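Home Forums Help Arms & Grippers Mobile Bases Search Log in

Gripper closes short and lands off to one side at the sink, fine everywhere else

drainboard_dan
29 Jan 2021

Hi all. Quick one I hope, I have to give the kitchenette back soon and want this fixed first.

Trallex arm on a mobile base, camera on the head, two-finger gripper with the pointed tips. Job is dish pickup. Roll up to the counter, take a cup or saucer out of the sink, put it down on the counter. No dishwasher, no opening doors, nothing fancy. Been running since November and it was boringly good for most of that.

Now two things, may be the same thing, may not:

1. Fingers stop short when closing. On a cup you don't notice much, it still gets hold. On a saucer it just slides off the rim. Close command goes out, motor stops early, controller says grasp complete. Sometimes I get fault 716 on top and then it wont move until I clear it.

2. Tip comes down off to the right of where the camera thinks it is. Only at the sink. Same cup on my bench, dead on.

Stuff I did already: rebooted everything, re-ran the quick calibration (the one with the card held in the gripper), tightened the wrist bolts, swapped the gripper cable for the spare. Cable made no difference. Quick cal says pass every time.
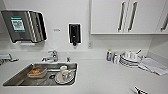
I also lowered the grip force becuase I thought it was tripping on current. Made the saucers worse, faults still there, put it back. Raw closed position reads 2478 on the finger encoder with nothing between the tips. No idea if that's good. Can't find what it should be, the manual just says "run homing".

Did not run homing. The menu says it wipes the stored tool offsets and I don't have them written down. Is that true? Scared of it a bit.

Any ideas welcome. I have basic tools and feeler gauges, no torque wrench small enough for the finger screws.

wristflange

Two separate problems I think. Do the fingers first, calibrating with a bad gripper is a waste of an evening.

Stopping short with nothing in the way is nearly always the finger slide. Crud in the rail. If the arm works over a sink you get soap and water up in there, it dries, goes sticky right near the end of travel. Controller sees the motor slow down, decides it is holding something, says grasp complete. 716 on mine is the stall fault, check your own manual but I'd bet it's the same. So it makes sense that you get both.

How I clean mine:

Power off at the base, not just e-stop. E-stop on these leaves the logic alive.

Take a phone pic of the fingers before you touch them. Left and right tips look the same and are not.

Two screws per finger, pull the tips. Then the cover plate. Small spring behind the cover on the wrist side, put your thumb over it or you will be on the floor looking for it.

Wipe the rail with a lint free cloth and isopropyl. NOT degreaser. Degreaser gets under the seal and then you have a new problem. Slide the carriage by hand all the way in and out. Should feel the same the whole way. If there's a tight spot wipe again, and again. Mine took 11 wipes the first time, it was disgusting.

Very thin film of the grease from the kit. If you can see the grease it's too much.

Cover back on, tips back on, screws snug with the short end of the hex key. Torque wrench would be nice – I've never owned one that small either. Drop of the low strength blue stuff, not the strong one.

Then power up and jog it closed slow, with no cup, nothing in it. Look at your raw number again. I can't tell you if 2478 is right, every gripper is a bit different depending on how it was assembled. What matters is that it comes back to the same number every time. Close it a bunch of times. If it wanders you still have drag.

About homing: yes it wipes the offsets, but you can save them first. Service > Tool > Export. Goes on a usb stick as a text file. Open the file on a laptop before you home, make sure there are numbers in it. I had an empty one once.

After homing load the file back. If you changed tips don't load it, re-teach.

Also put the grip force back to whatever it was on the day it worked, sounds like you did.

Service interval on the rail is every 2000 cycles on my unit, that's what the sticker says. Wet work I do it way sooner. There's a boot you can buy, Vatcombe does one that fits over the slide. Costs more than it should, have to trim it or it rubs at full open. Worth it for sink jobs imo.

benchmonkey

had same thing, it was the cable

edit: sorry just saw you swapped the cable. maybe the other end?

tapeandshims

Fingers covered above so just the sideways thing.

If it's right on your bench and wrong at the sink then the hand-eye cal is probably ok near the middle and bad out at the ends. Quick cal with the card only checks one spot close to the body. It will pass forever. You need the long one, with the board, and the board has to go where the work is. Lay it flat on the counter, then prop it up at a slant, then down as near the bottom of the sink as you can get it. People do all their poses at chest height and then wonder why it's off down low. Ask me how I know.

Before that though, check three dumb things.

Head. Grab the camera mount and wiggle. Any play at all, fix it, stop reading. My mount had a cracked plastic ear, looked fine, moved when the arm stretched out. The Iyengar bracket is metal and uses the same holes, I went to that and haven't touched it since.

Base. Is the floor the same there? Kitchenettes can have a mat or a lip or a slope. Put a level on the base at the bench and then at the counter. If the base tips even a little, everything out at arm's reach moves. Camera should see the same tilt if everything is rigid, but if your software takes the counter height as a fixed number then no, it doesn't know.

Light. White counter, white wall, shiny sink. Depth camera hates all of that. Steel gives you holes or ghost points and a clear plastic box might as well not be there. Quick test: matte cup or a wood block in the sink bottom, park the arm above it, compare where the camera says it is with where the tip touches. Do the same on the dry counter. If counter is good and sink is bad it's depth not calibration, and no amount of board poses will help you. Turn the exposure down first. Then try a grey dish mat in the basin. Cheap and it fixed most of mine.

If counter AND sink are both off by the same amount, long calibration.

Order I would go: head wiggle, level, clean fingers, export, homing, load offsets, block test, then the long cal only if the block test says so. Don't change two things between tests. I know you're in a hurry, do it anyway.

One more, the pointed tips bend. Not much, but if it ever poked the edge of a counter or the tap, look at them end on with the gripper closed. Gap should be even from root to point, you have feeler gauges so use them. A bent tip looks exactly like a calibration error to one side. Same side every time too. Which is what you have.

drainboard_dan

Back. Partial update, not done.

Rail was filthy. Cleaned it, spring went flying even with the thumb, found it under the bench. Raw closed number is lower now and comes back the same each time. Exported first, file had numbers in it, homing ok, loaded back ok. Thanks for that, I would have lost them.

No 716 since. Saucers hold.

Right tip is bent. Gauge goes in at the point and not at the root. Pretty sure it hit the front edge of the counter at some point, there's a little scuff on the tip where it would be. Doesn't explain why the bench was ok but on the bench I only ever grab from the top, at the sink it comes in slanted, so maybe it does?

New pair of tips ordered from Trallex. Will re-teach when they come and not load the old file. Head mount solid. Level was fine in both spots. Haven't done the block test, will do it with the new tips on and post which it was.

wristflange

Slanted approach would do it, yes. Keep the old left tip as a spare, it's the right ones everybody bends.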